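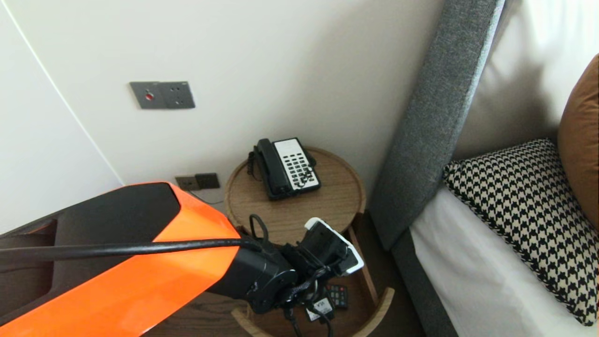 Laiba Bukhari's view was that a bedside table tells you more about a hotel than its lobby does, and that she could inspect one in less time than it takes to fill in the form about it. She had been asked, with the other trainees on her course, what a guest needs within arm's reach of the bed. Her answer was a light, a socket and somewhere to put a glass of water. Everything else, she said, was there for the hotel.

Chapter 7
The Bedside: What Guests Reach For

Most housekeeping manuals give the bedside table half a page. It is to be dusted, the telephone is to be wiped, the remote control is to be squared up with the edge, and the attendant is to move on to the desk. The manuals seldom say how anybody arrived at these rules. This chapter looks at the evidence behind them, and a fair amount of it is thin.

Bukhari's three items are a good place to start, though we do not think her list should be accepted just because it is short. A guest who wakes unwell at three in the morning may be glad of a telephone that needs no charging and no password. A guest who shares a room with a sleeping child will want the remote control where a hand can find it in the dark. On the other hand, many hotels keep things by the bed for no better reason than that they were on the list when the building opened. The student should be able to tell these cases apart, and should be wary of any trainer who claims it is always obvious.

7.1 The telephone

Opinion in the trade is divided on the bedside telephone. One side holds that guests have stopped using it. The other holds that it is a matter of safety and must stay. Both sides tend to argue from what they remember of their own last stay.

The Prerkdale survey is often brought in at this point. It was carried out in July in a single hotel of 162 rooms, and it recorded 454 calls made from bedside telephones over the month. Those who want to keep the telephone quote this as a large figure. Those who want to remove it divide it by the number of rooms, find fewer than three calls to a room, and quote that as a small one. The figure cannot settle the matter for either side. It does not say how many rooms were let, how many calls were made by staff testing the line, or how many came from one guest who could not work the heating. We have seen it used in four sets of training notes without any of these doubts being raised.

What can be said with more confidence is modest. A corded telephone is awkward to clean well. Dust and skin grease gather between the buttons and along the coils of the cord, and a quick pass with a cloth over the handset leaves most of it where it was. If a hotel keeps the telephone, it should allow the attendant time to clean it. Many hotels keep the telephone and allow no time at all, and then write "telephone sanitised" on the room sheet.

7.2 The lower shelf

A table with a second shelf looks like a generous thing to give a guest. Designers like it because it clears the top. Whether guests like it is less certain. Someone lying in bed sees the top of the table easily and the shelf beneath it hardly at all, so whatever is placed there by the hotel may never be found, and whatever is placed there by the guest may be left behind.

Imelda Samonte kept the lost property book at the Mudlow for several years and does not share our doubts. In her account the lower shelf was the first place to look: spectacles, rings, hearing aids in their cases, and once a full set of house keys that had been posted abroad before anyone rang to say they were the wrong set. We have no reason to disbelieve her. We would only point out that her book did not record the type of table, so it cannot tell us whether the shelf loses more things than a drawer does. Drawers have a poor name in this respect too.

Tables with a raised rim raise a further question. The rim stops a pen or a pair of earplugs from rolling off. It also holds crumbs, and the angle where rim meets surface is hard to reach with a folded cloth. The Pirzada cleaning notes recommend a soft brush first and a damp cloth after. This is sensible advice. The claim in the same notes that it "saves time on every room" is not supported by any timings, and in our own trials with students the brush added a few seconds each time. The result was cleaner, and in our opinion that is reason enough to do it.

7.3 Sockets and cords

Guests complain about sockets more often than about any other part of the bedside, or so it is widely said. The usual source is the Plindmont collection of 3530 comment cards. The cards are worth reading, but they were filled in by people who had something to say, and a guest who found a socket straight away had no reason to write a card about it. Treat the collection as a list of things that can go wrong. It is no guide to how often they do.

Among the faults the cards describe are these:

The socket is behind the headboard and can only be reached by moving the bed.
The socket is near the floor and hidden by the table.
The only free socket is on the far side of the room from the pillow.
The socket is in a good place but is already taken by the lamp.

The attendant can cure none of these, since they were fixed when the walls were wired. The attendant can report them, and can see to it that cords are not pinched under table legs or stretched across the gap where a guest will put a foot down in the night. A table that has been pushed hard against the wall to look neat should be eased forward until the cord behind it hangs free. Supervisors sometimes mark this down as untidy. We think they are mistaken, and a student who is marked down for it should ask to see the rule.

7.4 What goes back, and where

The common rule is that every object goes back to its marked place after cleaning. For an empty room this works well enough. For a room where the guest is staying on, it needs more thought. If the guest has moved the remote control from the shelf to the pillow side of the tabletop, that is probably where it is wanted, and returning it to the shelf each morning will annoy without making anything cleaner. Leave it where it was found, wiped.

Some hotels forbid this on the ground that all rooms must look the same. Ask who is meant to notice. The guest in one room does not see the next.

Activity 7A

Work in pairs over 24 hours, including one night. Each person keeps a note of every object they reach for from their own bed at home, the time, and whether they found it at the first try. Do not tidy the bedside beforehand. Compare notes with your partner and draw up a single list of what should be within reach.

Then strike out anything on the list that only one of you used. Look at what remains and decide whether two people are enough to base a rule on. Keep your notes, as they will be needed again in Chapter 9, where the same method is tried on the desk and the luggage rack.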